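文具クラブ会報　引き出しの中を見直す
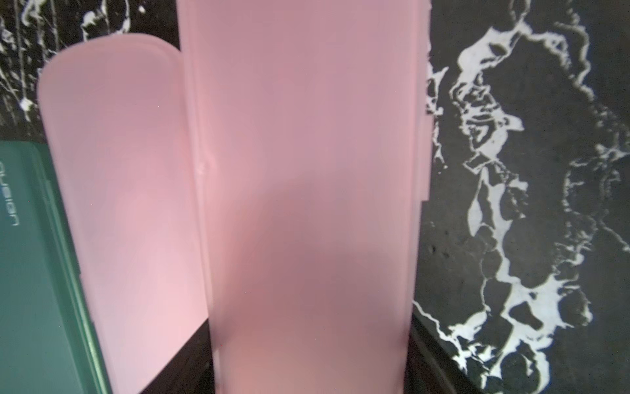 半透明のピンク色のプラスチックケース

2018年6月27日

今号の「身のまわりの整理」は、机の引き出しを取り上げます。会員アンケートには91通の回答をいただきました。困っている場所として一番多く挙がったのが机の引き出しで、次が玄関の棚、その次が洗面台の下でした。

回答を読むと、引き出しが使いにくくなる経緯はよく似ています。買ったときの袋のまま入れる。同じ種類のペンを別々の段に入れる。使い終わった電池と新しい電池が混ざる。そのうち奥のものが見えなくなり、同じのりをもう一本買ってしまう、という流れです。

会員の高木登さんは、昨年10月に仕事机の引き出しを二段とも空にしました。中身を全部新聞紙の上に出し、「毎週使う」「ときどき使う」「使った覚えがない」に分けたそうです。使った覚えがないものの山からは、前の職場の名札、インクの固まったスタンプ台、どの機械のものか分からない鍵が出てきました。鍵だけは捨てられず、今も封筒に入れて下の段にあります。

高木さんの場合、仕切りは最初から買わず、菓子の空き箱を切って一か月試しています。その間に配置を三回変え、はさみは右手前、付箋は左手前に落ち着きました。仕切りを買ったのはその後で、費用は2,000円でした。寸法を測るときは、引き出しの内側の幅だけでなく、閉めたときの高さも確認してください。高木さんは一度ここで失敗し、背の高い仕切りを台所に回しています。

ふた付きのケースを使う場合は、透明か半透明のものが便利です。半透明のものは中身の色や形がぼんやりとしか分からないことがあるので、細かいものを入れるならラベルを貼ります。ラベルは上の面に貼ってください。側面に貼ると、引き出しに並べたときに読めません。クリップ、画びょう、替え芯のような小さなものは、一つのケースに一種類としたほうが戻しやすくなります。

電池は、新しいものを元の包装のまま立てて入れ、使い終わったものは端子にテープを貼って別の場所に置きます。回収の方法は自治体によって違いますので、お住まいの地域の案内をご覧ください。

見直しの頻度については、年に2回という回答が目立ちました。年末の大掃除に合わせると時間が足りなくなるという声もあり、編集部では季節の変わり目に一段ずつ進めることをお勧めします。一段なら、夕食の後でも終わります。

お知らせ
整理の手順をまとめた小冊子を600円でお分けしています。表紙の色は選べません。ご希望の方は、次回の例会の受付でお申し込みください。売り切れの場合は、増刷ができしだい郵送します。

次号は玄関の棚です。傘、靴墨、宅配便の伝票の置き場所について、工夫していることがあればお寄せください。手書きのはがきでもかまいません。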